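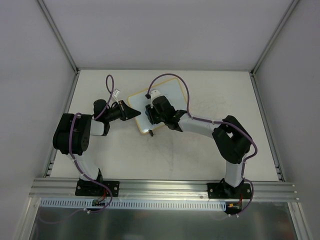

Two arms, one pen: an afternoon at Tulten

The Cidunham makers' group doesn't often get invited anywhere, so when Tulten offered us a look round their workshop in July, 14 of us said yes before anyone had asked about parking. (There isn't any. Use the road behind the tile shop.)

Tulten builds and programs small robot arms, mostly for colleges and the sort of firm that has one fiddly job and no wish to do it by hand. The pair we had come to see share a white table and a single rail, and they were set up that afternoon with a whiteboard and a marker pen. The right arm has the pen. The left arm's contribution is harder to summarise. We were told it steadies the board, and I have sat on enough working parties to recognise the role.

The demonstration began at two, or would have done if the software had agreed. At 20 past, the right arm came down and drew a line. It was a good line. There was some applause, a bit more than a line normally gets. Next came a square with three excellent corners, and then the word HELLO, which we read as HELLC until it was explained that the last letter had not been closed for reasons to do with friction.

Several of us wanted to know why you would go to this much trouble to write on a board. The answer, which I thought a fair one, is that writing is a very good way of being found out. Press too hard and the board slides; press too lightly and you have drawn nothing with great accuracy. If two arms can manage a pen between them, they can probably be trusted with a lid or a plug. The project is called Pirnau, and it has been through 3708 practice runs so far, all logged. Nobody offered to show us the log.

Questions went on until the tea ran out. The most popular one concerned the purple cables, which loop up over each wrist in a tall arch. They are long so the joints can turn freely, and purple as that was what the supplier had. The worst question was mine, about whether the arms ever bump into each other. A short silence, then: "Less than they did."

We were also allowed a go. You move the arm from a handheld controller, and around 60 seconds is enough to learn that your own wrist is a marvel you have never thanked. I drew what I maintain was a boat.

Those wanting to see more can catch the arms at the Sydorenko Hall open day in the autumn, where Tulten will have a table and, we gather, a second pen. Entry is free and the hall holds 100, so turn up early if you want to be near the front. Bring a cushion – the chairs there are unforgiving.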